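Teaching a wrist camera to say "yes, got it"
Project report, Gilberto Pacheco
Robotics software module, May submission

What I set out to do

My bit of the group project was the grasp checker. Joda (our planner) sends the arm off to pick up a cube, closes the gripper, and then has to decide whether to carry on with the lift or go back and try again. Before I started, it simply assumed every grasp was fine! You'd see the arm sail off to the drop point with nothing in its fingers, looking very pleased with itself.

So I wrote Bilyk, a small classifier that takes one picture from the simulated wrist camera and gives back a number between 0 and 1. Anything over the threshold means lift. It all runs inside Lumora, the simulator the rest of the group was already using, which saved me a lot of setting up.

Collecting the pictures

I ended up with 1,426 labelled frames and kept 400 of them back for testing. I didn't label by hand, thank goodness. Lumora will tell you which bodies are touching, so I called a frame "held" if both finger pads were in contact with the cube, and "not held" otherwise. The cube's starting spot and turn were random, and I moved the camera a tiny bit between runs as well (Stalletti, our logging script, stores the camera pose next to each frame, so I could undo this later if I had to).

What I wanted the network to learn was fairly simple — a dark pad up against each side of the cube, with the top of the cube standing clear above the fingers. The pink face is a pale colour but stands out against the brown table and grey gripper, so even at a low resolution there's plenty to go on.

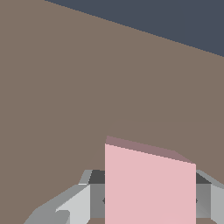
What went wrong

My first version scored brilliantly and was useless. It had learned to look at how far the fingers were closed and was ignoring the cube, because nearly all my "not held" frames had the gripper wide open. I added a batch where the gripper shuts on thin air or catches only a corner, trained again, and the score dropped to something I could believe.

The other bug was sillier. Joda was asking for the picture 2 simulation steps too early, while the fingers were still moving, so Bilyk kept saying no to perfectly good grasps. I spent a whole Thursday blaming the network! Waiting 11 steps after the close command sorted it.

What I'd do next

More colours, definitely, and a textured table. I'd also like to feed in the finger width alongside the picture, now that I know how much the network likes it. The threshold is still a fixed number in the config file and I picked it by eye from a plot, so that needs doing properly before anyone else in the group builds on it.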